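Budgeting for a second gripper: what goes on the sheet before the quote

Posted in Workshop notes, June

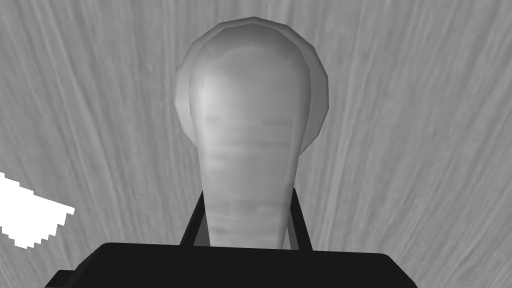

Wrist view from the simulator, fingers either side of the neck of the test part.

The small cell has one arm and one gripper, and I have been putting off the second gripper since winter. Sigita Lapiņa asked for a number by Monday, so I spent two evenings on the spreadsheet. The total allowed is 4000 dollars, tax and shipping included. The arm is paid for and stays out of it.

I started in simulation, which costs only my time. The parts we handle have a wide rim and a neck that narrows toward one end, and most of the trouble in choosing a gripper comes down to the difference between those two widths. If the fingers go for the neck, stroke can be modest. If they have to take the rim, stroke goes up, and price goes up faster than stroke does. I had been pricing for the rim out of habit.

Two quotes came back. Fodine sells a two-finger electric unit with the controller built in. Jirkari sells a lighter one with a separate controller box, and the box is a separate line on the quote. Without the box, Jirkari looks cheaper. With the box, the cable and the mounting plate, it goes over the limit. Fodine stays under by 228 dollars, and that is the entire reserve.

I don't like a reserve that thin. Things missing from both quotes:

Blank fingers. We cut our own tips and I expect to ruin a few. Larkham sells blanks in packs of 6, and one pack is on the sheet.
Wrist adapter. Fodine lists it as optional. It is optional in the sense that the gripper can also sit on a shelf.
A spare cable. The last one failed at the connector and we lost a week to shipping.
Installation hours. I put down 50 for the year, covering mounting, wiring, calibration and rewriting the pick routines. Bereket Ejigu thinks this is low. He did the first install, so his figure will probably replace mine.

The hours are kept on a separate tab. They don't come out of the purchase money, but they do come out of the same people, and last year nobody wrote them down.

Simulation does not settle everything. The test part is a coarse mesh, with flat segments visible along the rim, and contact against flat segments is not contact against a smooth curve. I use the model for clearance and approach angle. For grip force I want the loan unit that Fodine offers for two weeks, return freight at our cost. Freight is now a line too.

Order of work, as sent to Sigita:

Finish the clearance checks at the neck.
Request the loan unit.
Measure slip on real parts, lightest and heaviest.
Place the order, or go back to Jirkari and ask for a price on the bundle.

Samer Geagea suggested a used unit from Mahasneh. I asked for the cycle count and the firmware version and have had no answer on either. The row is in the sheet with the price cell blank.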